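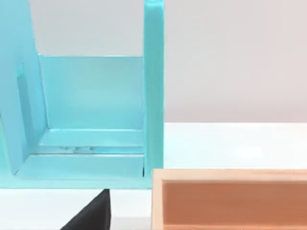 Most of the errors were never in the grasping, according to Nighat Sial. "They were in the last few centimeters, when the hand already had the object and did not know how close it was to the edge of the shelf," she told visitors on Wednesday. "We were training for the wrong part of the job."

Sial leads the simulation work at Hovelport, where a small team has tested a new way to choose practice tasks for robot arms. The method is called Gulard. It does not change the robot or the model which controls it. It changes only the order and the number of practice runs inside the simulator.

In the usual approach, starting positions are picked at random, and each one gets the same share of training. With Gulard, the simulator first makes a short round of trial runs and notes where the arm touched something it should not touch. New starting positions are then made close to those places. A turquoise container that is open at the front and a wooden box, standing side by side on a white table, are among the simulated layouts. The gripper comes in at a low height, and the space between the two objects is small.

The team compared both approaches with 1,000 simulated test runs each. Under random practice, the arm hit an edge or a wall in 101 of them. After practice with Gulard, the number went down to 19. Both groups had the same total training time, and the test layouts were not used in training.

Josphat Mwakyusa wrote the part of the program that records the contacts. He said the first version was too strict and counted even a very light touch, so the arm became slow and "afraid of everything." The limit was later set higher. He would still like to see a better rule, as the present value was found by trying.

The results come with some conditions. All of the numbers are from simulation. The objects are stiff and keep their shape, and the light is the same in all runs. A soft bag or a wet surface would be a different problem, and the group has not studied it yet. Training also needs more memory than before, because the contact records must be stored between rounds.

Hanneke Van Damme of Zallton, a company that builds sorting stations for warehouses, has read the draft report. She finds the comparison fair but wants a test on real arms before she changes anything in her own work. "A simulated wall is always exactly where you put it," she said.

Such a test is planned for September. Hovelport will use two arms and over 20 layouts, and some of the containers will be moved a little between runs without the program being told. Châu Sầm will be responsible for the measurements. The report and the training settings will be shared at the same time as the results from the real arms, Sial said.

Share 20
Comments 3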